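Brennan Bench Notes: Workstation Teardown and Rebuild Set

README, last revised 1st January

What this is

Brennan is a collection of notes, checklists and photos about taking old desktop workstations apart and putting them back together with better parts. It started as a text file taped (well, saved) next to my own parts list, and it has grown into something I'm really happy to share. If you love the inside of a big tower case as much as I do, welcome!

The set covers 14 rebuilds. All of them are office or lab workstations that were retired with plenty of life left: sturdy cases, generous boards, more memory slots than most people will ever fill. They're wonderful machines to learn on.

What's in the folders

notes/ has one plain text file per rebuild, written at the bench and only lightly cleaned up afterward. Expect abbreviations. The worst ones are spelled out in glossary.txt.

checklists/ has the sheets I print and tick off: strip-down, cleaning, processor swap, memory, cooler, first boot. The processor swap sheet is the longest and the one I've rewritten most often.

parts/ has a table for each machine with what came out, what went in, and what I kept as a spare. Screws get their own column. I know how that sounds, but after the second rebuild you'll want one too.

photos/ has the pictures, sorted by machine and then by stage. Some stages have lots, some have none at all. I got much better at this around the sixth machine.

How the notes are written

Every note uses the same headings: Condition on arrival, Strip-down, Board, Processor, Memory, Cooling, Power, First boot, Leftovers. If a heading is blank, I did nothing there. If it says "see table," the details are in parts/.

Directions are given as if the case is lying on its side with the board facing up and the rear ports away from you. Photos were taken from all sorts of angles, so please don't use them to work out which slot is "first." Use the diagram inside the case door or the manual for your board.

Slots are named by what's printed on the board, whenever I could read it. Otherwise the note says "unlabeled" and gives a position.

Naming

Machines are named after the shelf they came off. Ukis machines are the smaller towers, Rikow machines are the big ones with room for extra drives. So Rikow-2 is the second big tower, and its files all begin with that name. Drorkoson is the odd one out, a case I rebuilt so many times that it has its own folder with 6 separate notes.

Processor stage
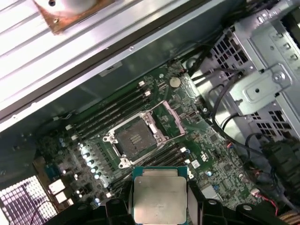
My favorite part of any rebuild is the processor swap, and the checklist for it assumes the heatsink is already off and the old paste is cleaned up. Set out the new chip before you unlock anything, handle it by the edges only, and keep sleeves well clear. With the load plate standing open and that grid of tiny pins exposed in the socket, there's nothing between them and whatever you drop, so lower the processor flat, silver side up, and let it settle under its own weight. Don't slide it. I like doing this with all the memory slots empty, four on each side of the socket, as it leaves so much more room to work. Match the notches and the corner mark first; they differ between boards, and the parts table lists them where I wrote them down. Then close the plate and bring the lever down. It takes more force than you'd expect the first time.

Known gaps

Ukis-3 has no memory notes. I filled the slots, closed the case and only then noticed the blank heading.

Cooling fan speeds are recorded for 10 of the machines. The readings came from whatever the setup screen showed, so treat them as a comparison within one machine and nothing more.

Two of the notes mention thermal paste by color instead of by product. Sorry! The tubes are long gone.

First boot times are from a kitchen timer.

Using and adding to it

Copy the checklists, change them, print them on the back of something. If you reuse the notes, keep the machine name in the file so the tables still line up. Corrections are very welcome, especially for slot labels and screw lengths. Additions should follow the headings above and include a parts table, even a short one.

The next batch is planned for March: two more Rikow towers and a power supply swap that I've been looking forward to for ages.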